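Home | Forums | Produce & Storage | Tags | Log in

Small produce falling into slat gaps

Nektarios Lazaridis
September 14, 2020

I store mixed produce in pine crates with slatted floors. Grapes and cherry tomatoes end up between the boards, and I find bruises on them later. Larger items are fine. Should I line the crates or switch to solid floors? I would like to keep the airflow.

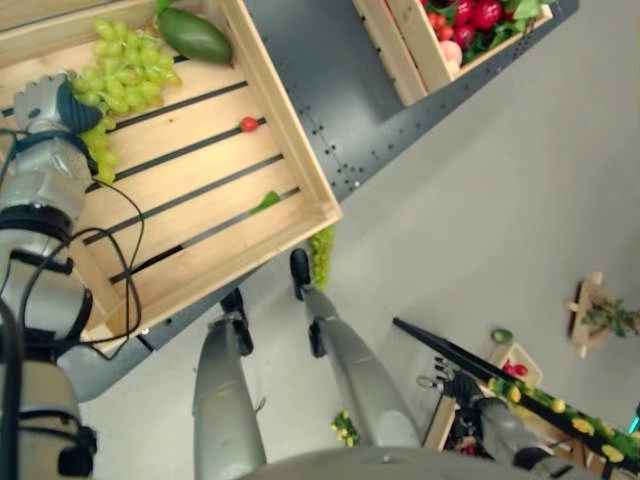 Cherry tomato in a slat gap, grapes over the near edge.

187 views | 3 shares

Morena Pagano

Line them. Cut a sheet of food-safe plastic mesh to the inside dimensions of the floor and lay it flat. Mesh passes air and keeps small fruit off the board edges. Cardboard works for a day or two but absorbs moisture and has to be replaced.

Keep the perforated shelf under the crates. A solid shelf would block the floor gaps from below.

Grapes should lie fully inside the crate. A bunch hanging over the rim carries its weight on a few stems, and berries pull loose.

2 comments

Stelios Sfakianakis

I just use a dish towel. Wash it when it gets stained.

Abelardo Paredes

Mesh, as above. Also sort by size: large fruit on bare slats, anything small in a shallow tray set inside the crate. I would not fit solid floors. Mine held water after rinsing and the corners went moldy by October.

Share | Follow | Report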